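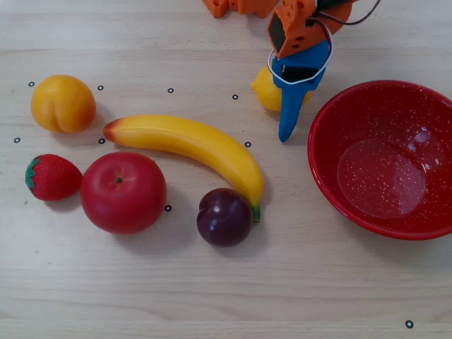

How does a town the size of Clarkthorpe keep a weekly paper going? By printing the bowls results in full, according to the editor of the Skullport Road weekly, who has tried leaving them out.

"We had 600 readers and I think all of them rang," she says. "One rang twice, in case I'd missed the tone."

The paper sells for $2 and covers everything from here to Grarkach, including a dispute over a hedge that's now in its third year.

"I'd love a scandal," she says. "What I get is the hedge - and they've both asked for right of reply."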